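Testers wanted: do brain games do anything?

Votura says 15 minutes of puzzles a day will sharpen your memory. We have our doubts — most of the claims we've read rest on very little — so we're running our own trial in Skisthorpe and need 56 adults to take part. 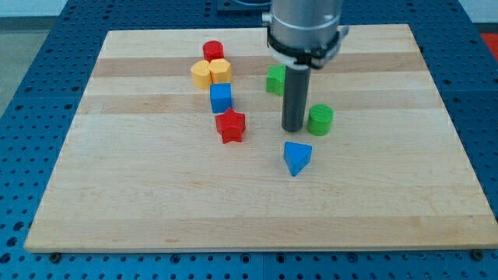 You'll do a short memory test at the start, play or not play for 18 days as told, then sit the test again. No miracles promised. If you already swear by these games, please apply anyway, but expect awkward questions.

Travel is paid, plus a small fee. Write to Ynyr Lougher at Stistance by the end of March.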